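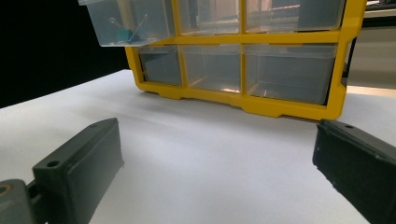
Mitiku Kumsa's view, sent to me after the dry run, was that we should stop calling this a gripper fault, as the gripper did what it was told every time. I've left the word in the title and will come back to his point near the end.

Slide 1. Scope
Drawer opening task, small parts organizer, clear drawers. Two-finger parallel gripper. Policy trained at Puminia, run on the Skustness cell. I'm covering one failure, the over-pull, and the interlock problem we found while chasing it. Grasp planning is Azra Đorđević's talk, so send those questions to her.

Slide 2. What happened
391 logged attempts between the June rebuild and September. In 73 of them the drawer came past its stop. In 4 of those it left the organizer completely and the contents went on the table or the floor. The contents are small metal bits, mostly wire pins and clips. One went under the cover of the wrist joint and we lost the afternoon getting it out.
Pause here. Somebody usually asks if the drawers have a stop. They do, a moulded lip at the back. It holds against a light pull by hand. It does not hold if the front is lifted at the same time.

Slide 3. Force trace
Point out the two bumps. First bump is the drawer breaking free of the frame. Second bump is the lip meeting the stop. The controller was meant to end the pull on the second bump. In the bad runs the second bump is small or missing, as the drawer has already tilted and the lip rides over.
Don't read out the axis values. They are on the handout.

Slide 4. Cause
The pull direction was fixed at the start of the motion, using the pose estimate for the organizer. Clear plastic gives poor depth. The estimate was taken off the drawer front and was sometimes reading whatever was reflected in it. A small pitch error, held over the full stroke, turns into lift at the handle.
Second cause, ours alone: the force threshold had been raised to 80 per cent of the limit in the Primine build, to stop false trips on sticky drawers. The change was logged. It was not carried over to the risk sheet.

Slide 5. The safety part
Slow down for this one. When a drawer came out, the operator reached in to collect the parts. The cell was in hold. Hold is not a protective stop. On one run the retry timer expired after around six seconds and the arm started back to its approach pose with a hand still on the table. No contact, no injury. The operator heard the brake release and pulled back.
We reported it as a near miss the same day and shut the cell down until the timer was removed.

Slide 6. Changes
Pose now comes from the coloured frame of the organizer, never from the drawer.
Pull is compliant in pitch.
Stroke limit set per drawer size, in addition to the force check.
Automatic retry removed. Restart needs the button outside the fence.
Threshold back to its old value. Sticky drawers now fail and get logged as failed – I'll take that.

Slide 7. Results so far
Be careful with the claim. No drawer has fully left the organizer since the changes, but the run count is still small and we have only used one model of organizer. The Miyazaki site has a different one with a deeper lip and will repeat the test there.

Slide 8. Back to Mitiku's point
He is right that the fingers, the mount and the drive were all in spec. We swapped the finger pads twice before anyone plotted pitch. If the first report had said "drawer lifted during pull" we would have looked at the pose estimate earlier. The report form now has a field for the observed motion, filled in before the field for the suspected part.

Questions. If short on time, skip slide 3 and go straight to 4. Spare slide at the back has the wiring for the restart button.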